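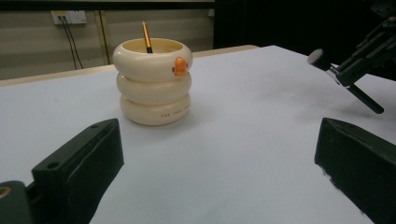

Desk storage fails most often at the base. A tall cup with a narrow foot tips once the pens inside lean the same way, and the usual remedy is a heavier cup. Rok Kovačević, who tests small office goods for Stojanovska, prefers to start with the profile. The duck holder, three rounded rings with an orange beak on the uppermost, is widest at the top, so the load matters more than it would in a straight cylinder. A single slender item leaning to the left asks little of it. A full set of markers would ask more.

Kovačević loads each cup in steps of five pens and tilts the board until the cup moves. His cutoff is 200 grams of contents. Anything that slides before it tips is passed.

Glossy finishes wipe clean with a damp cloth, but the creases between rings collect dust and need a soft brush. Asabe Etim, who edits the test notes, recommends emptying any pen cup every January and discarding whatever no longer writes. Scissors go in a drawer.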